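Gelo Upright Floral Cooler
Installation and Operation Manual
Section 3: Set-Up, First Start, and Loading
Revised January 2023

3.1 Positioning the cabinet

1. Move the cabinet to its final location in the upright position. If it has been tilted or laid down during delivery, let it stand upright overnight before connecting power.

2. Remove the shipping blocks from under the compressor tray. Keep the blocks and their screws for future moves.

3. Turn the four leveling feet until the cabinet stands level from side to side and tilts back very slightly from front to rear. The door should close by itself from a half-open position.

4. Leave clear space behind the cabinet and above the top grille. Required clearances are printed on the label inside the lower access panel.

Note: Floors in wet work areas often slope toward a drain. Check the level again after the cabinet has been loaded for the first time.

CAUTION: Do not lift or drag the cabinet by the door handle or the condenser guard.

3.2 Electrical connection

1. Confirm that the voltage on the rating plate matches the supply.

2. Plug the cabinet into a grounded wall outlet on its own circuit. Do not use an extension cord or a power strip.

3. Route the cord so that it cannot be pinched by the leveling feet.

The cabinet draws 400 watts with the lights on and the compressor running. Draw during defrost is lower. Cabinets fitted with the Fabbri condensate pump need a second outlet for the pump, which may share the circuit.

3.3 Preparing containers and the staging surface

Choose a flat surface near the cabinet for staging. Containers should be washed, rinsed, and filled before the door is opened, so that the door stays open as briefly as possible during loading.

1. Wash glass containers with mild detergent. Do not use chlorine tablets in metal buckets.

2. Fill each container no higher than two-thirds. Taller containers can be filled to half.

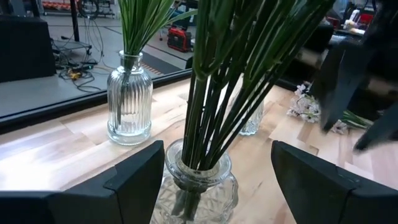
3. Wipe the outside and the base of each container. Water left on the base will run to the drip channel and may freeze there if the set point is low.

4. Measure the tallest arrangement, including its container. If it is taller than the shelf spacing, move the shelf as described in 3.5 before loading.

Note: Permanent botanicals and dried material do not need cooling. Store them outside the cabinet.

3.4 First start

1. Close the door and set the main switch to ON. The display shows three dashes, followed by the cabinet temperature.

2. Press SET. The factory set point appears.

3. Use the arrow keys to select the set point, then press SET again to store it. If no key is pressed for a short time, the display returns to the cabinet temperature and the change is lost.

4. Let the cabinet run empty until the temperature reaches the set point and the compressor has cycled off at least 2 times.

5. Check that the evaporator fan stops when the door is opened. If it does not, adjust the door switch tab.

If the display shows code 979, the humidity probe is not connected. Turn off the main switch, open the lower access panel, and push the gray connector fully home. The code clears at the next start. If it returns, replace the probe.

CAUTION: Tropical flowers can be damaged at the factory set point. Ask the grower or wholesaler for storage temperatures before mixing them with other stock.

3.5 Moving a shelf

1. Turn off the main switch.

2. Remove everything from the shelf, including the label strip. 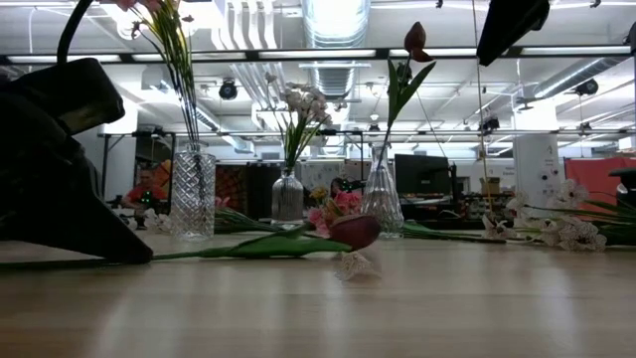

3. Lift the front edge, pull the shelf forward off the rear hooks, and set it aside.

4. Squeeze each clip and withdraw it from the upright. Refit all four clips at the new height, counting slots from the bottom.

5. Replace the shelf and press down on each corner to seat it.

Plerier wire shelves use a different clip with a square shoulder. The two types are not interchangeable, and a shelf hung on mixed clips will rock.

3.6 Loading

1. Load the bottom shelf first, with the heaviest containers toward the rear.

2. Keep foliage and blossoms clear of the air outlet at the top of the rear wall. Leave a gap between the tallest stems and the light fixture.

3. Place short arrangements near the front of the upper shelf. 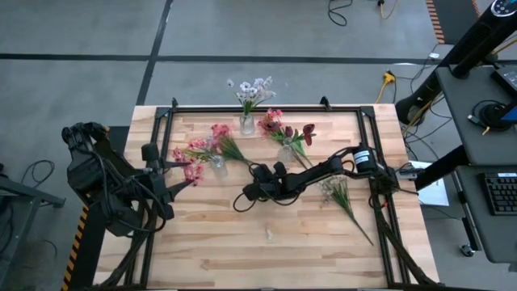
4. Close the door and record the cabinet temperature in the log at the back of this manual. A rise during loading is normal.

5. Check the temperature again before the end of the working day. If it has not returned to the set point, reduce the load or see Section 6, Troubleshooting.

Note: Units sold through Karnmont before June carry an older controller without a humidity readout. Skip the probe check in 3.4 on those units.

Technical content: Bernardo Caldeira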